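I spent most of July in the simulator with two grippers, the Trorel and the Sosa, and I got a little obsessed!
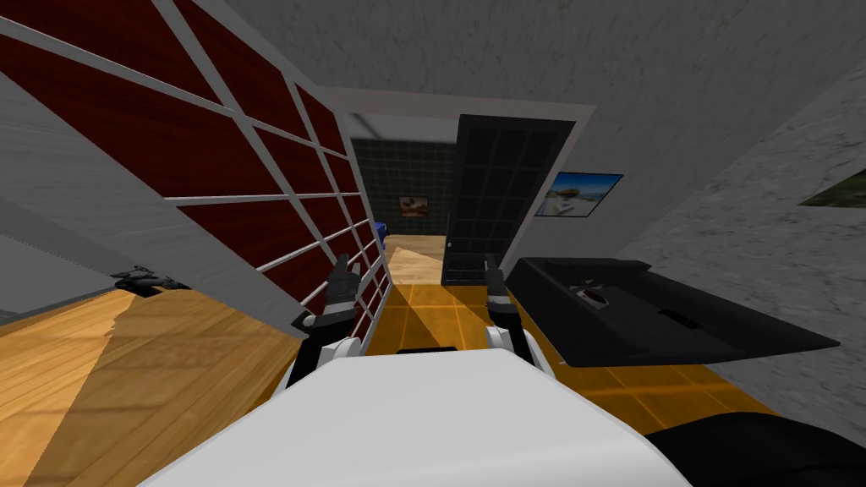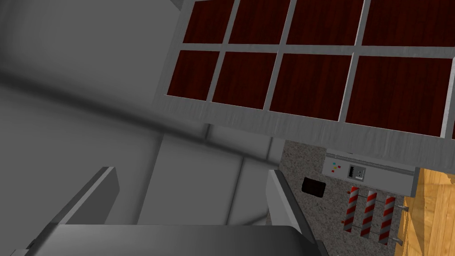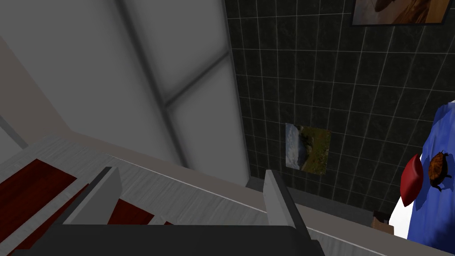 Block fingers like the Sosa's are my favorite so far, mostly for how easy they are to aim. With the pair held open and nothing between them, I can line up on a small target — that turtle on the blue fabric, say — and try again. I've got 250 runs left, and the Trorel still has my wrist settings wrong.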